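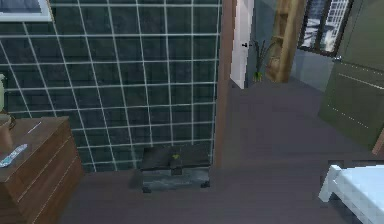
Figure 5.1. Simulated bedroom, view at reset. Dark stool with a small yellow object at the tiled wall, dresser at left, bed at lower right.

Unit 5: Demonstrations by Teleoperation and by Hand Guiding

5.1 Scope

Unit 4 dealt with policies learned from reward. In this unit the robot is shown the task and a policy is fitted to the recordings. Two ways of showing are covered: remote control (teleoperation) and hand guiding, also called kinesthetic teaching. The lab uses teleoperation only. Hand guiding is on the written test.

5.2 Terms

Demonstration: one attempt at a task, recorded from reset to stop, as a sequence of observation and action pairs.

Observation: everything the policy will be given at run time. In the lab this is one color image, the joint positions, and the gripper opening. The operator may see more than this, and problems arise when they do (5.5).

Action: the command sent at a time step. Log the command itself. The measured position lags behind it, and a policy trained on measured positions tends to undershoot.

Episode: one demonstration plus its header (operator, task string, scene seed, success flag).

5.3 Hand guiding

The arm is placed in gravity compensation and the demonstrator moves it by the wrist or forearm. Contact forces are felt directly, and a new demonstrator needs little practice. The drawbacks are as follows. The demonstrator's hands and body enter the camera view and will not be there at run time. No command stream exists, so actions must be rebuilt from the joint trajectory. Two-arm tasks are difficult for one person. A mobile base cannot be guided in any useful way.

A common repair for the first problem is to replay the joint trajectory with the person out of view and record the images on the second pass. This works for free motion and rigid objects. It fails when an object slips during replay, and each replay has to be checked for success separately.

5.4 Teleoperation

The operator moves an input device and the robot follows. Three mappings are in use:

Position to position. Hand displacement becomes gripper displacement, with a scale factor. A clutch button lets the operator reposition the hand without moving the robot.

Position to velocity. Stick deflection becomes gripper or base speed. Suited to long travel, poor for fine contact.

Joint to joint. A small leader arm with the same joint layout drives the follower. No inverse kinematics is required, and joint limits are felt by the operator.

The Flutel station in the lab uses position to position for the arm and position to velocity for the base. Switching between the two is done with the left pedal. Keep the pedal state in the log, as it is part of the action.

5.5 Worked case: the stool task

Task string: "pick up the yellow object from the stool and place it on the dresser." The room is the one in Figure 5.1, from the Graditz scene set.

At reset the target is very small in the image. Downsampling to the policy's input size may leave only a few pixels of yellow against the nearly black stool top. The contrast helps, but position error in depth will be large from this distance. Demonstrations should therefore include a clear approach phase in which the base drives toward the stool before the arm is extended.

The dresser top already holds several things, including a flat blue-and-white item near the front edge. A placement that pushes one of them is a failure under our rules even if the yellow object stays put. Choose a free spot and keep to it. If one operator places at the back and another at the front, a policy trained by plain regression may average the two and place on top of something in between.

The open floor between stool and dresser permits many paths. Pick one convention (drive, turn, extend) and write it down before recording.

The station also offers an overhead view. Do not use it when recording. An operator who steers by it will act on information absent from the observation, and the fitted policy has no means of reproducing those choices.

5.6 Data for the lab

The shared set holds 922 episodes. Of these, 77 are marked as failures and are left out of training by default. Set aside 291 episodes for validation, split by scene seed and never by time step. Neighboring time steps are nearly identical, and a split by step will report a validation error far too low.

Train for 2000 updates, save the policy, and run it from the reset poses listed in the lab sheet. Report success by task phase: approach, grasp, transport, place.

5.7 Problems

1. Derive the gripper command for a clutched position mapping with scale factor s. State what is stored at clutch release and at re-engagement.

2. An operator pauses before each grasp. Describe the effect on a policy with no history input, and give two remedies.

3. Explain why replayed hand-guided episodes need a new success flag.

Send corrections to Orsolya Farkas. Lab station bookings go through Réka Jakab.

Last updated: 2022-10-10

Related items
Unit 4: Learning from Reward
Unit 6: Compounding Error and Corrective Demonstrations
Lab sheet 5: Stool Task on the Flutel Station
Kozma log format, field list
Ullham reader: selected papers for November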